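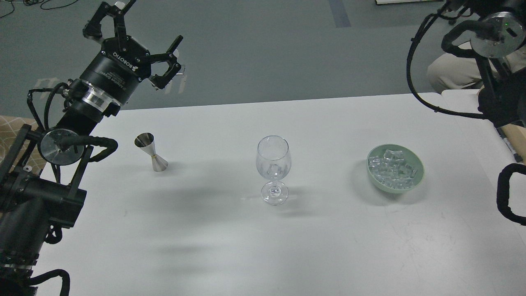 Matum's sales rep told our group that the bar kit would be pouring by lunch on the first day. It was not, and most of this report deals with the gap between what the kit is sold as and what we got out of it in one term.

Print this page | E-mail to a friend

1. What is on offer

The kit comes from Garetti and is resold here by Matum. For $3,317 you get a software license, a set of ready-made "skills" (scoop ice, measure, pour, stir) and 300 minutes of online help. You do not get arms. Ours belong to the department, and so does the Robotiq gripper. The brochure mentions this once, on the back page, in small print.

2. Set-up

We kept the task plain: a white table with a steel jigger, a stemmed wine glass and a pale green bowl of ice. The kit's guide says "any common glassware" will do. We would drop that line. Clear glass gave the vision part a hard time all term, and the guide's fix is to put colored tape on the stem -- fine in a lab, less so in a bar.

3. Results

Garetti claims the skills were trained on 2,000 demonstrations. We asked which objects were used and got a link to the brochure. Out of the box, the ice skill finished 59 of 300 tries. Picking up the jigger went better, though the gripper often took it by the wider cup and then had no good way to tip it. We never got the full drink sequence to run twice in a row.

Help sessions were polite and slow. Two of them were spent on the license key.

4. Compared with what?

The free Utach package, which the Chmielewska lab uses, has no ice skill at all. It does let you read the code, and we fixed a grip problem in it by 4 p.m. on the day we found it. With the paid kit we filed a request in June and are still waiting.

5. Recommendation

Do not renew. If the department wants to try again, ask Matum for a trial on our own table first, with our own glasses.

Comments (2) | Shares: 7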